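Print this page
E-mail this thread

Folding knits and thick towels on a low table without wrinkles?

Posted by Shih

I do the folding in the living room, on the table by the sofa, and the heavier pieces never come out flat. Thin cotton is fine. Anything knitted, and the thicker dark towels, end up with a lump in the middle and one edge longer than the other. I have a patterned cloth on the table that I would like to keep there, but I wonder if it drags on the fabric. The rest of the laundry usually waits on the sofa until I get to it.

I have a shelf 3 feet wide to fill and would like the piles to stay up. Do I fold in thirds or in half first? And does it matter if I lift the piece up to find the middle?

The knit fabric in the first one and the towel in the second are the sort of thing I mean.

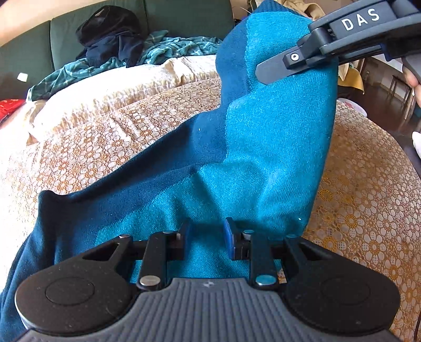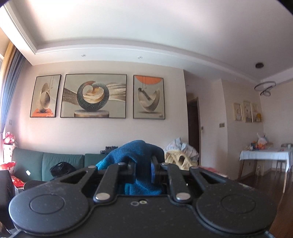 Dellness replied that thirds are better for knits and halves are better for towels, and that mixing the two is why piles lean. Lay the knit face down and smooth it from the center out with your palm. Bring one side in by a third, then the other, then fold up from the bottom. Lifting it to find the middle is okay for a towel, but a heavy knit stretches under its own weight, so slide your hands under it and turn it on the table. For towels, match the corners on the long side first and give the piece one good shake before it goes down. I keep each pile to 5 pieces. More than that and the bottom one gets creased anyway.

E-mail this answer

Posted by Tarkov

Take the cloth off. Bare table is easier.

Posted by Pisatetti

I don't agree about the cloth. A smooth table lets everything slide and you end up chasing it. If yours shifts, put a thin rubber mat under it. What helped me more was folding before the pile cools down in the basket. I leave towels in the dryer until I have time, usually late in the evening. I also roll the thick ones now. They take up almost the same room and don't tip over.

E-mail this answer
Print this page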